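Oct 30, 2018

Dye bath notes, cont. Second run of the madder on the Rakside wool. Weighed out 200 g of dry yarn in 4 skeins, scoured last night and left to soak in plain water until this morning. Alum mordant same as the August batch. I used the tap water again, no chalk.

Pot went on low at first. Held it at 60 C for an hour and a half, then off the heat with the lid on. Turned the skeins every ten minutes or so. The thermometer from Rivera reads two degrees high against the glass one, so I went by the glass one.
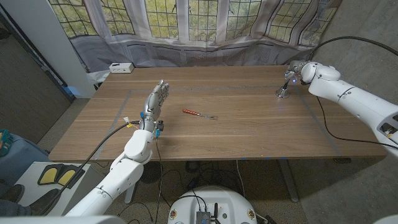 First skein out came up more orange than I wanted. Second and third are closer to brick. The last one stayed in while the bath cooled and is the best of the lot, though there is a pale band where the tie was too tight. Loosen the ties next time, figure-eight only.

Léonie Poulain thinks the orange is down to our soft water and wants a chalk test before we order more root from Konbridge. Fine by me. I'd do one skein with and one without, same pot size, same day.

Total bath used was 253 g of root, soaked twice. There is still color in it. Strained the liquid into the lidded bucket and marked it MADDER 2 EXHAUST. Might try the Dallodska linen in it, no promises on linen with that mordant.

To do:

- rinse skeins again, the last water was still pink
- wash test on a short length of each, mild soap
- dry away from the window
- tag the samples and put them in the binder after the August ones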